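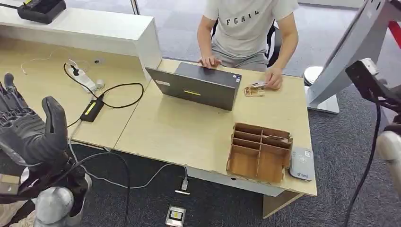 Where should cards be kept once a desk has been cleared?
In the divided cardboard organiser on that desk, one card to a slot, with the wooden stand kept for the card in current use.

MINUTES OF THE SHARED DESKS AND STORAGE GROUP
February meeting, Betancur Room, 10.00 a.m.

Present: Ebony Kereama (Chair), Saqib Qureshi, Embla Wallin, Babak Zamani (minutes)
Apologies: Alby Goodwin

1. Minutes of the previous meeting
The minutes were agreed as a correct record, subject to one amendment. Under item 4, "desk dividers" should read "organiser dividers".

2. Matters arising
2.1 Mr Qureshi reported that the reference cards had been reprinted by Zikix. The delivery came to 1,551 cards, of which 566 were for the ground floor. The remainder were in the stationery cupboard and would be distributed when the upper floor had been rearranged.
2.2 The question of a replacement lock for the cupboard was carried forward.

3. Card organisers
3.1 The Chair invited comments on the open cardboard organisers. Ms Wallin said that they were in general use and that the compartments were a suitable width for the cards. She had received two complaints that the thin partitions lifted out when a card was removed quickly.
3.2 Mr Zamani asked whether a plastic organiser should be considered. Mr Qureshi had obtained a price from Brorunero for 200 units but did not think the expense could be justified this year. It was agreed to keep the cardboard organisers and to replace them as they wore out.
3.3 It was further agreed that the organiser should stand at the front right of each desk. Left-handed staff may place it wherever they find convenient.
3.4 Card stands were discussed briefly. Ms Wallin asked that they be left on the desks at the end of the day - several had been found in drawers - and this was accepted.

4. Power strips and cables
4.1 The Group considered the position of power strips on the joined desks. Ms Wallin preferred the strip to be kept on the desk top, close to the partition, where the plugs could be reached without moving a chair. Mr Qureshi would have preferred them underneath. After discussion the first arrangement was adopted for a trial period.
4.2 Laptop adapters are to be kept near the back of the desk. Leads should not be drawn across the space used for sorting cards.
4.3 Mr Zamani noted that the round holes in the desk tops were not being used at most desks. Staff would be asked to pass trailing leads through them where the plug would fit.
4.4 Labels on adapters are to remain in place. Mr Goodwin had asked in writing that any adapter found without a label be passed to him for checking.

5. Laptops
5.1 It was agreed that laptops should be closed when a desk is left for the day. The Chair asked that stickers already on lids be left alone, as earlier attempts to remove them had marked the surface.
5.2 Ms Wallin enquired whether laptops could be stored overnight in the Estia cabinet. The Chair replied that the cabinet was almost full and that the matter would have to wait until the old files had been sorted.

6. Joined desks
6.1 Mr Qureshi reported that the tops of two pairs of desks had drifted apart, leaving a gap into which cards could fall. He would arrange for the fixings to be tightened.

7. Any other business
7.1 Mr Zamani asked that the desk plan on the noticeboard be brought up to date. The Chair undertook to do so.
7.2 A request for an additional waste paper bin was approved.

Actions
Item 2.2 - Cupboard lock - S. Qureshi
Item 3.2 - Inform Brorunero that no order will be placed - S. Qureshi
Item 4.3 - Notice to staff on leads - B. Zamani
Item 4.4 - Checking of unlabelled adapters - A. Goodwin
Item 6.1 - Desk fixings - S. Qureshi
Item 7.1 - Desk plan - E. Kereama

The meeting closed at 11.05 a.m. The date of the next meeting will be circulated by the Chair.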